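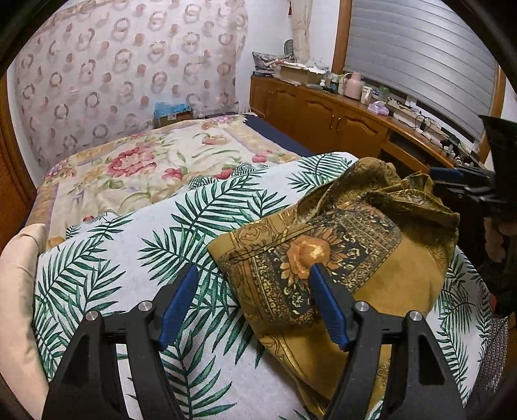
The Clemoncombe Textile Library reopens for fall lending this Tuesday. This thread sets out what members may borrow, for how long, and how items should be cared for at home.

Members may hold 2 items at a time. The loan period is 33 days. Renewals can be made at the front desk or by phone, provided that no other member has placed a hold on the item.

The lending collection now stands at 2000 pieces. It includes scarves, shawls, tablecloths, bed covers, dress lengths and a small group of garments. The study collection is separate and does not leave the building.

New this season: 500 printed cottons received from the Pesonen bequest. Most are block prints and screen prints with floral or paisley designs. Cataloging is complete for the cottons. The Pesonen silks are still being recorded and will be offered for loan in the spring.

Each item is issued in a cotton bag with a numbered tag. Please keep the tag with the bag. Tags should not be pinned or stapled to the cloth.
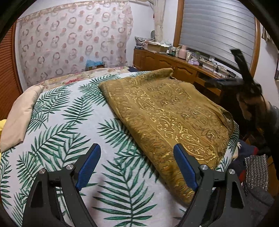

On washing: borrowed items are not to be washed, dry cleaned or spot treated by members. If something is spilled, blot with a clean white towel, let the cloth dry flat, and tell the desk when you return it. There is no fine for a reported stain.

On ironing: a cool iron may be used on plain cottons marked with a green tag. All other items should be left unpressed. Steam has lifted dye from several older prints in past years, and the rule now applies to hand steamers as well.

On storage: keep items out of direct sun and away from radiators. Fold along a different line each time the cloth is put away. For stays of more than a week in a drawer, we ask that members roll the cloth around the cardboard tube supplied. Cedar blocks and mothballs should not be placed in the same drawer.

On pets: we understand that many households have them. Please store items behind a closed door.

Members may sketch, trace or photograph any item in the lending collection for personal use. Tracing should be done in pencil, with a sheet of clear film between the cloth and the paper. Film is available at the desk at no charge. Those who wish to use a pattern in goods for sale should complete the reproduction form before starting work.

Schools in the Varodden district may request a teaching box in place of an individual loan. Each box holds samples of weaving, printing and embroidery, along with a magnifier and a set of printed notes. Boxes must be collected by a member of the school staff.

The Zulow Street drop box has been removed. Returns left at that address can no longer be collected by our staff. Please bring all items to the main entrance in Clemoncombe, where the desk is open until 6 p.m. on lending days.

Correction to our October newsletter: the mending class was listed as open to the public. It is open to current members only. The class covers darning, patching and the repair of rolled hems. Participants should bring their own cloth, as items on loan may not be repaired at home or in class.

Membership cards issued before the summer closure remain valid. Cards that no longer scan will be replaced on request. Please bring the old card with you.

Questions about a hold or an overdue item should be sent by direct message with your card number. Please do not post card numbers in the replies to this thread.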